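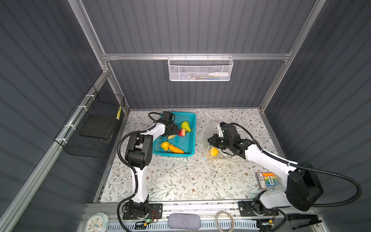 The panel's comment on our May report was that a bag is only a basket with worse manners, and that we might explain why it was costing so much of the grant. It was a fair question and we have spent the quarter on it.

Progress report to the Fanier fund, second period
Project: Kulcombe two-arm handling study
Date: 23/07/2022

Where we are

The study asks whether a pair of arms taught on easy containers can carry what they learn over to awkward ones. An open basket is easy. It stays where it is put and keeps the same shape all day. A clear plastic zip bag does neither, and it also shines, sags and sticks to itself. Our earlier method treated the bag as a basket it could see through, with results the panel will remember.

We now have 2725 recorded demonstrations, all done by a person driving both arms by hand. Nearly 200 were thrown out, mostly for operator hesitation, which the arms learn faster than anything else we teach them. A model brought up on hesitant examples will hover over a plastic pear like a guest unsure whether the fruit bowl is for show.

What we changed

The old version planned each arm separately and compared notes afterwards. The new one, which we call Wedlow after nothing in particular, plans both arms together in short stretches and throws the plan away as soon as the bag moves. It sounds wasteful. It is, and the computing bill in the annex reflects this.

We also stopped asking the model to find the edge of the bag from a single view. It was finding edges everywhere, including in the pattern on the table covering.

Results

We ran 100 trials on each method, with artificial fruit placed afresh every time. Taking fruit from the basket was already good and is no better; we had rather hoped it would be. Bag trials improved clearly, though the gain is smaller when the lemon has rolled into a corner. Handing a fruit from one gripper to the other remains our weakest step. The full tables are in the annex, failures included, sorted by how much they annoyed us.

Against the Bajpai baseline, which the panel asked us to include, we do better on bags and slightly worse on speed. Their method is quick and sure of itself. Ours stops to think, sometimes at length.

Problems

The left arm lost 30 hours to a worn cable sleeve. We had no spare, having cut spares from the budget in a spirit of optimism.

Next period

We will repeat the bag trials with bags the model has not met, in at least two sizes, and record more handovers. We would like to move a little money from travel to spare parts. A revised budget is attached, and we would be grateful for a decision before the next round of recording starts.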